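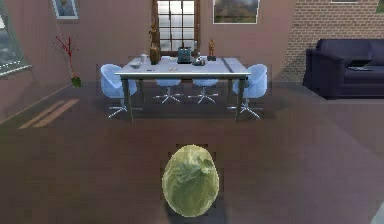 Figure 4-2. Tunenon practice room, with the cabbage as target object.

4 Recording a demonstration by remote control

This section covers the recording of pick-and-place demonstrations in the simulated practice room with the Pal hand controller. Recording on a physical arm is covered in Section 5. Complete the controller pairing in Section 3 before you continue.

Revision: June 2021. Applies to Tunenon with the Rileck arm model installed.

4.1 Before you start

You need:
Tunenon workstation, logged in with a recording account
Pal controller, paired and charged
Room file and object file for the task
At least 4 GB of free disk space on the recording drive

Set the workstation power plan to High Performance. With the default plan the display rate can drop during long recordings, and the arm will lag behind the controller.

CAUTION: Close any live connection to a physical arm before you open a practice room. Tunenon sends controller motion to every connected arm, simulated or real. Check that the status bar reads SIM ONLY.

4.2 Loading the room

1. From the main menu, select Rooms, then Open.
2. Select Dining Room and click Load. Loading can take some time on the first use while the textures are built.
3. Open the Objects panel and select Cabbage from the list.
4. Click Place on Floor. Move the marker to the open floor in front of the dining table and click once.
5. Check that the cabbage rests on the floor. If a gap shows between the cabbage and its shadow, click Settle and wait for the motion indicator to go out.
6. Click Lock Room. Furniture can no longer be moved by accident. The target object stays free.

NOTE: Lock Room does not lock the small objects on the tabletop. They can be knocked over, and a knocked object is recorded as part of the demonstration. To fix them in position, select Lock Tabletop in the Objects panel.

NOTE: Random seed 1231 produces the standard starting layout. Use this seed for all calibration takes. For training takes, set Seed to Auto so that the target position changes from one take to the next.

4.3 Setting the controller

1. Hold the Pal controller level, with the trigger facing away from you.
2. Press and hold the side button until the light turns steady green.
3. In the Control panel, set Motion Scale to 1.0. At this value the gripper moves the same distance as your hand.
4. Set Trigger Mode to Proportional. Do not use On/Off mode with round objects. It closes the gripper at full speed and tends to push the object away.
5. Set Grip Force Limit to 2 for the cabbage. The unit is the Tunenon force step, not newtons. See Appendix B for the conversion table.
6. Move the controller left, right, up, and down. The gripper must follow in the same direction each time. If left and right are reversed, the view has been turned. Press Home View and repeat the check.

4.4 Recording a take

The task in this section is to lift the cabbage from the floor and put it down on the front part of the tabletop.

1. Press Home on the controller. Wait until the arm stops.
2. Press Record. A tone sounds and the take number is shown in the upper corner of the window.
3. Hold still for one second. The trimming tool uses this pause to find the start of the take.
4. Move the gripper until it is directly over the cabbage.
5. Open the gripper fully, then lower it straight down. Stop when the fingers are at or just below the widest part of the cabbage.
6. Squeeze the trigger slowly until the contact bar turns yellow. Hold that pressure.
7. Lift straight up. Do not start moving sideways until the cabbage is above the height of the tabletop.
8. Move over the table between the two end chairs. Keep to the near side, clear of the bowl and cup toward the left.
9. Lower the cabbage until the contact bar flickers, then release the trigger.
10. Raise the gripper, hold still for one second, and press Record again to stop.

CAUTION: Do not correct a failed grasp with quick, repeated squeezes. The learning software treats each squeeze as intended. Open the gripper, lift clear, and approach again, or discard the take.

NOTE: The chairs at the ends of the table can swivel on contact even when the room is locked. Light contact with a chair does not stop the recording but adds a collision flag to the take. Flagged takes are left out of the training set unless you clear the flag by hand.

4.5 Reviewing and saving

1. Press Review. The take plays back at normal speed.
2. Watch the gripper during the approach. The path should be smooth, with no stop longer than the pauses at the start and end.
3. Check the Events line under the playback bar. A good take shows one Grasp event and one Release event.
4. Select Keep, Keep as Failure, or Discard.
5. Enter your operator initials and the task code. For this task the code is 391.
6. Click Save. Do not remove the recording drive until the disk symbol disappears.

Use Keep as Failure for takes in which the cabbage was dropped after a clean grasp. These takes are stored in a separate folder and are used for recovery training. Do not use it for takes spoiled by tracking loss or by an interruption in the room where you are working.

4.6 Common faults

Gripper drifts with the controller at rest
Place the controller on a flat surface and run Zero Sensors from the Control panel. Do not touch the table while the progress bar is moving.

Cabbage rolls away on contact
The gripper is off center or too high. Switch to Top View and line up the fingers before lowering. If the fault continues, reduce Motion Scale to 0.5 for the final approach.

Target object hard to see on screen
The left side of the floor is lit through the window and can appear washed out on some monitors. Lower Exposure in the View panel. This changes your display only. Recorded camera data is not affected.

Contact bar stays red after release
The object is caught on a finger. Raise the gripper slowly and rotate the wrist a few degrees each way. If the bar stays red, discard the take and reset the room.

Message "Arm model missing"
The Rileck package is not installed for this account. Contact your Skorska administrator.

Continue with Section 4.7 to group saved takes into a training set.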